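Ratport Home Tasks Project
Progress report to the Culla Fund, second period, through May

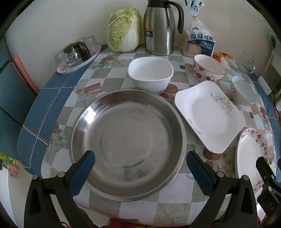 Thank you, first of all, for your patience with us over the winter, and for the kind note that came back after our first report. Several people here asked me to read it out loud at the start of a shift, and I did, and it was a nice morning. We promised you a fuller account this time, with more about the staff and a little less about equipment, so that is how I have tried to write it, although the equipment does keep creeping in.

You will remember that Ratport began as a dishroom and catering support service, and that most of our people came to us from kitchens, hotels and care homes. When the big washing line went in at our Sampaio site it took over the heaviest part of the work, the racking and the lifting, and we were left with a good crew whose hours were getting thinner. Your grant was meant to find out whether those same people could move into the newer side of the business, which is teaching machines to handle household things, and whether they would want to. I can say now that most of them could, and a fair number of them do want to, and I will try to be straight with you about the rest.

What the work looks like now

A shift in the home tasks group starts at 8 in the morning. People work with a hand-held gripper, which opens and closes when you squeeze it and records how each thing is picked up and put down. There is no robot in the room for this part. The worker does the job with the gripper much as they would do it by hand, and the recordings go to the team at Nornine, who use them to train the arms that will one day do the same jobs by themselves.

The tasks are all table work for the moment. Basins, bowls, flat plates, scalloped plates, rice bowls, glass cups, the ordinary clutter of a family table with the bread and the teapot still on it. We had thought in the beginning that we would use matching white catering dishes on a bare table, as we had plenty of those in storage. It was the staff who talked us out of it. They said no home looks like that, and they were quite firm about it, and Nornine agreed with them after the first batch. So now we set up with patterned tablecloths and odd dishes and food left standing at the back, and the recordings are a good deal more useful for it.

The wide steel basin has been the hardest single item. It is shiny, it slides, and you have to take it by the rim at just the right depth or it swings around on you. One of our longest-serving dishroom hands worked out a way of coming at it low and a little from the side, and that has become the way we show everybody. I mention it because it is a good picture of what we hoped for when we applied. What she knew from years at a sink turned out to be worth something in the new work, and she has been paid at the higher rate since we saw it.

Where we stand against the plan

We set out to move 7 people from dish and catering duties into the home tasks group by the end of this period. All 7 have finished the training, and five of them are in the group full time. The other two went back to the kitchen side after trying it for a few weeks. One found the repetition hard on the nerves and missed the noise and company of the dishroom. The other had trouble with the thumb joint from squeezing the grip, and we moved that person as soon as we heard. Both kept their pay, as we had agreed with you at the start.

We delivered 503 accepted recordings in the period. The target was higher, and I would rather you heard it from me than found it in the table at the back. We lost a stretch of time to the tablecloth business I described, because the early recordings on the bare table were mostly not wanted, and then we lost some more while we sorted out the hand complaints. Since then the pace has been steady and very few recordings come back to us.

The training itself was planned at 50 hours a person, and we kept to it. Looking back I think we spent too many of those hours on the computer side, logging in and naming files and so on, and too few simply handling dishes with the gripper while someone experienced stood by. The next group will get more of the second kind.

What has changed for people

I asked everyone in the group to tell me how their days were different, and I wrote down what they said as well as I could. The first thing nearly all of them brought up was their feet and their backs. Dishroom work is wet and hot and you are on your feet for all of it. The new work can be done partly from a stool, in a dry room, and people go home less worn out. One said she had started cooking supper again on work nights, and I was so pleased by that I told my whole family.

The second thing was the hands, and that is less cheerful. Squeezing a grip for hours is its own kind of strain. We now change tasks every half hour and nobody records for more than four hours in a day. The remaining time goes to setting up tables, checking recordings and helping newer people. The complaints have dropped, but they have not stopped, and I would like to keep an eye on it through the rest of the year.

The third thing came up more quietly, usually at the end of a talk. Several people wanted to know if they were teaching a machine to take their cousin's job, or their own. I did not have a perfect answer. I told them what we know, which is that the arms are a long way from being able to clear a real family table, that Ratport has promised in writing to keep everyone in the group on through the life of the grant, and that we would come to them first with any news, good or bad. We have held two open meetings on the subject and they were lively. I think people felt better for having said it in front of management. I know I did, sitting there.

There has been a loss as well in how people spend their time together. The dishroom talks all day long. The home tasks room is quiet, as each person is at a separate table and concentrating. We have brought back a shared coffee break at 10, with the tables left just as they are, and put the workstations closer together. It has helped some.

Money

Spending is a little under budget, mostly because we bought fewer grippers than planned and shared them between shifts. We would like your permission to move what is left in that line toward softer grips and a few visits from a hand therapist. The full table is attached.

What comes next

In the coming period we plan to train a second group, drawn from the evening catering crew, who have been asking when it would be their turn. We will add tasks with lids and with stacked bowls, which Nornine has requested. We also want two of the current group to move up into leading the training, with the pay that goes with it, and we have started talking with them about what they would need from us to feel ready. One is keen and the other wants to think it over for a while, and that is fine.

If anyone from the Fund would like to come and see the room, please do. Mornings are best, and the coffee break is the time to catch people for a chat.

With warm thanks from all of us,
The program manager, Ratport Home Tasks Project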